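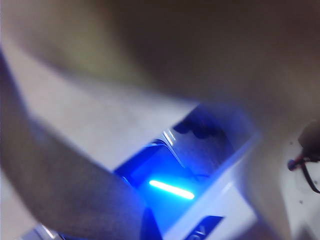
The view between the gripper's two fingers, with the white unit glowing blue below. Photo: Druker

News > Automation > Lab & Bench

Druker will now rent you a pair of hands

August 14, 2019

Druker, the Contreras company that has spent years selling grippers to people who already own robots, has decided to try everyone else. Its new bench service, Gikton, puts an arm, a two-finger gripper and a wrist camera on your table for $209 a week, with a minimum stay of three weeks.

The idea is that the arm tends small boxy equipment: reaching in, taking things out, putting things back. Customers get 19 ready-made routines and can order more, at a price Druker describes as "friendly" and does not print.

The wrist camera comes at no extra charge. It gives owners a close view of the work and a very close view of the fingers, which take up a good share of the picture. Druker says a slimmer pair is coming in September. The current ones, it says, are "confident."

Rival Civer already offers a similar rental, though its contract runs to five pages and its arm has to be bolted down. Gikton clamps on. Your table is expected to cope.

Filed under: Robots for Hire

More in Automation
Civer raises its rental deposit again
Clamp or bolt? Mounting a small arm
Contreras trade show adds a robot hall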